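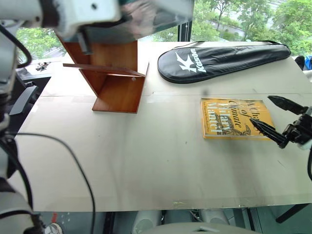

[larkgate-watch] Re: Rundier 81, rate changes after service

3 shares | 0 comments

On the Larkgate list, an owner in Triltville wrote:

> I have a Rundier 81 on the bench again. It is the manual wind version
> with the flat hairspring. I cleaned it, oiled it and put in a new
> mainspring from Sasaki. Dial up and dial down it runs close to zero.
> With the crown down it gains 18 seconds a day. With the crown up it
> loses a little, but I did not write down how much.
>
> I moved the regulator toward slow to fix the crown down reading. Now
> both dial positions are slow and crown down is still fast. Is the new
> mainspring too strong? Should I put the old one back? The amplitude
> looks fine to me but I only checked it at full wind.
>
> Also, does anyone know what the second line of numbers on the barrel
> bridge means? Mine has 700 there, after the serial.

Put the regulator back where it was. It changes the rate in every position by nearly the same amount, so it can't close a gap between the flat positions and the hanging ones. You had good readings dial up and dial down. Use those as the base and leave the lever alone until the rest is sorted out.

A fast reading with the crown down and a slow one with the crown up suggests poise error. One side of the balance is heavier than the other, and gravity acts on it only when the watch hangs. Before you take the balance out, get the full set of numbers. Full wind, six positions, two minutes of settling time in each one. Write down rate, amplitude and beat error. Then repeat the hanging positions after a day off the winder, with no extra turns on the crown.

The amplitude matters more than you are giving it credit for. The effect of a heavy spot gets small near 220 degrees and changes sign on either side of it. If your crown down reading swings from fast to slow as the spring runs down, you have a poise problem and can stop looking elsewhere. If it stays fast at all states of wind, look at the hairspring first. 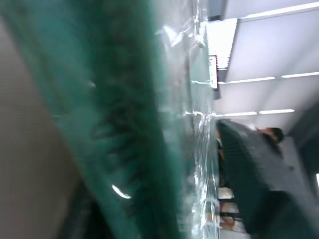
On the 81 the usual hairspring fault is at the regulator pins. The gap is narrow from the factory and people open it during cleaning. With too much room the spring touches one pin, leaves it, and touches the other, and the time spent touching neither depends on amplitude. Look down between the pins with the balance moving slowly. The outer coil should move the same distance to each side. Also check that the coils stay level all the way around and that none of them rubs the balance arm.

As to the mainspring, I would leave it in for now. A spring that is too strong shows up as knocking, where the impulse pin hits the back of the fork, and the rate then runs wildly fast in the flat positions. Yours are near zero. You can rule it out by listening at full wind dial up, where amplitude is highest. If you do want to compare springs, measure width and thickness on both. Do not go by the label on the packet. I have had two Sasaki springs in the same wrapper style with different end hooks.

If you end up poising, do the static check first. Clean the pivots, strip the hairspring and roller if you are comfortable with that, and roll the balance on the jaws. Correct only what shows there. After that, test the complete balance in the movement at low amplitude. Take off very little at a time from the heavy side. On my last one it took 16 rounds, and most of those were me being careful. Screws on the early balances can be undercut. The later plain rim has to be drilled from below, and there is no going back on that.

I can't help much with the 700. Mine has a blank there. The parts sheet I have for the 81 lists the bridge with no suffix, so it may be a batch mark. Someone with a later copy of the sheet may know.

Post the numbers when you have them, amplitude included, and say which balance you have.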